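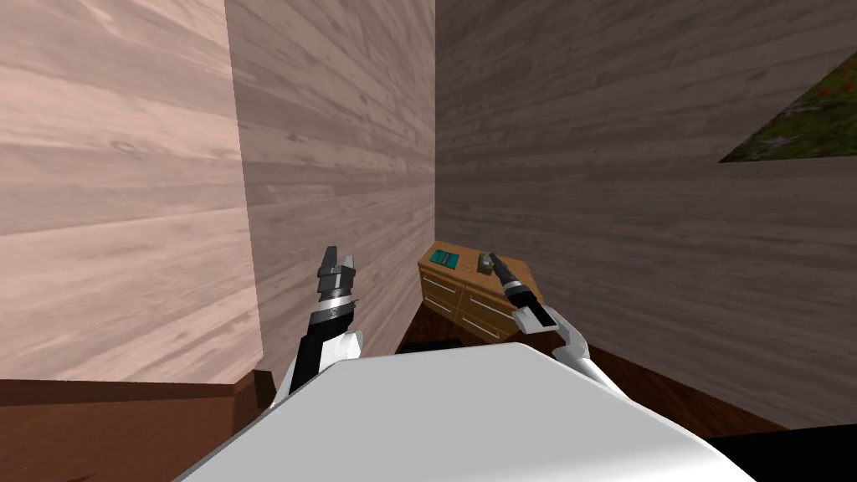

Figura 2: Canto estreito com revestimento em tábuas de madeira.

4. Aplicação do óleo Zandura em revestimentos e tampos interiores

4.1 Âmbito

Esta secção abrange a aplicação manual do óleo bicomponente Zandura em madeira maciça, em paredes, cantos e superfícies horizontais interiores. Para pavimentos sujeitos a tráfego, consultar a secção 6. Para madeiras anteriormente envernizadas, executar primeiro a decapagem descrita na secção 3.

Edição válida a partir de 1 de janeiro de 2024. Substitui todas as folhas anteriores da Haletov relativas ao mesmo produto.

4.2 Material necessário

Componente A, lata de 735 ml
Componente B (endurecedor), frasco de 113 ml
Espátula de mistura, limpa e seca
Trincha Hattori de cerda curta, para cantos e juntas
Disco branco ou almofada de aplicação
Panos de algodão sem pelo
Luvas de nitrilo e óculos de proteção

4.3 Preparação da superfície

1. Verificar se a humidade da madeira está dentro dos limites da tabela 1. Medir em vários pontos, incluindo junto ao rodapé.
2. Lixar no sentido do veio até ao grão final indicado para a espécie.
3. Nos cantos, lixar à mão. A lixadora orbital deixa marcas circulares na zona em que a base toca na parede contígua.
4. Aspirar as juntas entre tábuas. Repetir a aspiração imediatamente antes de aplicar o óleo.
5. Proteger tomadas, aros e perfis metálicos com fita de baixa aderência.

Nota: as tábuas fixadas com cola devem respeitar o tempo de secagem do fabricante da cola, contado a partir da última fixação.

4.4 Mistura

1. Agitar o componente A até não restar depósito no fundo da lata.
2. Verter o frasco completo do componente B na lata do componente A.
3. Mexer lentamente durante 2 minutos. Não usar misturador de alta rotação.
4. Anotar a hora da mistura na tampa.

Cuidado: não fechar hermeticamente a lata depois de juntar os dois componentes. A reação liberta gás e a tampa pode saltar.

Para preparações parciais, respeitar a proporção indicada no rótulo e medir ambos os componentes com copo graduado. A Haletov não recomenda preparar quantidades inferiores às da dose mínima do rótulo.

4.5 Aplicação em paredes e cantos

1. Começar pelo canto e avançar para o exterior, tábua a tábua.
2. Carregar pouco a trincha e trabalhar primeiro as juntas.
3. Espalhar o óleo na face da tábua com a almofada, em passagens longas.
4. Retirar o excesso com pano seco antes de passar ao troço seguinte.
5. Verificar a superfície com luz rasante. As zonas brilhantes indicam óleo em excesso e devem ser limpas de imediato.

4.6 Aplicação em tampos e pranchas

Os tampos recebem a mesma preparação das paredes, com as diferenças seguintes. A face inferior é tratada em primeiro lugar e as arestas ficam para o fim, com a prancha apoiada em calços estreitos.
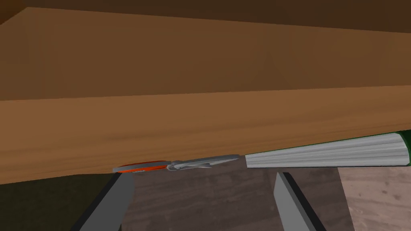
1. Quebrar ligeiramente as arestas vivas com lixa fina, sem arredondar o perfil.
2. Aplicar o óleo nos topos e deixar absorver. Repetir enquanto a madeira continuar a absorver.
3. Tratar o bordo frontal no sentido do comprimento, sem interromper a passagem a meio.
4. Limpar o bordo inferior, onde o óleo tende a acumular-se em gota.
5. Confirmar que os calços não deixaram marca e retocar, se necessário.

Nota: em pranchas de duas ou mais peças coladas, a absorção pode variar de peça para peça. A diferença de tom atenua-se com a cura, mas não desaparece por completo.

4.7 Cura

Manter o local ventilado e sem corrente de ar direta. Não colocar objetos sobre as superfícies horizontais durante 46 horas. Até à cura completa, limpar apenas com pano seco. Em janeiro e noutros períodos frios, confirmar a temperatura ambiente na tabela 1 antes de iniciar a contagem.

Cuidado: os panos embebidos em óleo podem entrar em autocombustão. Mergulhá-los em água logo após o uso e guardá-los num recipiente metálico fechado até à eliminação.

4.8 Limpeza das ferramentas

Limpar trinchas e espátulas com o diluente Trernance antes de o óleo endurecer. As almofadas de aplicação não são reutilizáveis. Eliminar os restos de produto de acordo com a regulamentação local; não verter no esgoto.

Para manchas, riscos e retoques localizados, ver a secção 5.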